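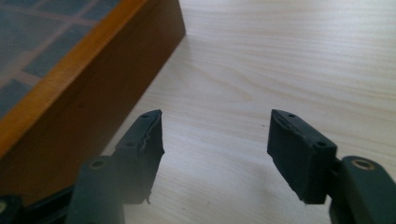
**Collector's boxes: what to do before the September swap**

Members have asked again about storing small pieces between meetings. The Dendwood club room now has display boxes on loan, and the rules are short. You may keep a box for 4 weeks. The deposit is $2, returned when the box comes back with its key tag. Sign the sheet by the door and write the box number next to your name.

The boxes suit mineral chips, buttons, thimbles, pins and coins. They don't suit anything damp or crumbly. Last year a box came back with clay dust in every corner, and it took most of an evening to get it out with a paintbrush.

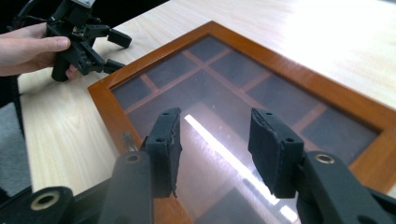

Sorting goes faster if you lay your pieces out on paper first, in the same rows and columns as the box. Start with the largest piece and decide what sits next to it. With a tray like this one, thin wooden dividers make the rectangular compartments and the lining is dark gray, so pale stones and silver buttons show up well. Dark pieces tend to disappear against it. A scrap of white card cut to fit will fix that – please don't glue it down.

Glass should be wiped with a dry cloth only. Skasix polish is fine on varnished wood, but put it on the cloth first and stay away from the edge of the glass. Heko wax leaves a film and we have stopped buying it.

Labels are still available. The last order from Majimbun was 500, and 123 are left in the drawer under the coat hooks. They are the small size. Write in pencil, as ink spreads on that paper.

For the swap, bring your box already filled and carry it flat. Tables will be set up along the window side, and duplicates go on the end table with a note of what you want in return.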